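The Kumsa Toy Bench, by Donitz
Item 1231
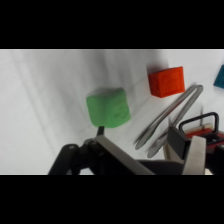
Green and orange-red blocks on a white cloth.

We've been selling furniture for family rooms for a good long while now, and if there is one piece that customers ring us up to talk about, it's the Kumsa. It's a bench with a lift-up seat and a deep box underneath, and that is really all it is. It goes under a window, or along the wall behind the sofa, or at the foot of a bed, and at the end of the day everything on the floor goes inside it and you sit down on top with a cup of tea.

The first Kumsa was made for our own shop. We had a corner where children could play while their parents looked at wardrobes, and by closing time the corner had usually spread as far as the till. We asked the joiners at Moter, who already made our bookcases, for something low and strong with a lid that couldn't come down on small fingers. They sent us one on a Wednesday and by the weekend two people had asked to buy it. We said no to both of them, which we still feel a bit bad about!

What it's made of

The frame and the lid are solid ash, and the side panels are birch ply with the edges sanded round. Ash is a lovely timber for a seat. It has some spring in it, it doesn't mind being knocked, and the grain is open enough that small dents tend to disappear into it after a year or so. You will see some difference in colour from one bench to the next, from a pale cream to something closer to honey, and now and then a brown streak running through the lid. We don't treat those as faults and we're rather fond of them, but if you would like a plain lid please put a note on your order and the workshop will do its best.

The finish is a hardwax oil, three thin coats, rubbed down between each. You can also have the Kumsa painted in white, oat or a soft slate blue. The painted ones keep their oiled lid, as paint on a seat always wears through at the front edge and then looks sad.

The lid

We have gone back and forth on the lid more than on any other part. The early ones had a single stay on the left, and they were perfectly good, but if you opened them from the right-hand end they had a little twist to them. There are now two soft-close stays, one at each side, and the lid will stay put at whatever height you leave it until it's nearly shut. From there it lowers itself slowly. There is also a long finger gap cut along the front, so even if somebody does have a hand on the edge there's room for it.

Two air holes are drilled through the back panel, and there is no catch or lock of any sort. People do ask us for a lock, usually in the run-up to Christmas, and we always say no.

Size and room inside

The bench is 96 cm long. We chose the length so that it sits neatly below an ordinary two-pane window, with a bit of wall to spare on either side for the curtains to hang. Two adults can share it comfortably if they like each other, or three children if they don't mind elbows. It holds 63 litres, and a loose divider comes with it that slots in either left of centre or right of centre. Most of our customers seem to use the small side for the things that get lost (puzzle pieces, the good scissors, doll's shoes) and the large side for everything else.

The feet are low and have felt pads. If you have thick carpet, pull the pads off before you put the bench in place — they come away easily with a thumbnail — and keep them in case you move house.

Putting it together

The box arrives already glued up. You only need to fix the lid and the four feet, and the screwdriver is in the bag with the screws. It's best done with two people, one to hold the lid and one to do the hinges, and it's kinder to the timber if you lay the blanket wrap from the parcel on the floor and work on top of that. Start every screw by hand before you tighten any of them. We'd allow half an hour, or a bit more if you are being helped by somebody under five.

Please do use the wall strap. It goes through the back rail and into the wall with one screw. The bench is heavy and very steady by itself, but with the lid up and a child leaning over to reach the bottom we are happier knowing that it's fixed.

Looking after it

A damp cloth is plenty for most days. For felt tip, try a little washing-up liquid first and give it time before you scrub. The lid will want a fresh coat of oil every other year, or yearly if it lives in full sun, and April is a nice time to do it, when you can have the windows open. We sell the Nisach oil that the workshop uses, in a 700 ml tin, and one tin will see you through a good many coats.

The stays can be replaced. If one starts to go soft after years of use, write to us with the item number and we'll post you a pair.

Cushions

The seat cushion is sold separately and comes in wool or washable cotton. It has ties at the back corners that go round the hinges, so it travels up with the lid and doesn't land on the floor each time.

Delivery

Kumsa benches are made in small batches and we usually have oiled ones ready to send. Painted ones take four weeks. Our own van brings them in and will carry the bench to whichever room you like, stairs included, and takes the cardboard away unless the children have already claimed it.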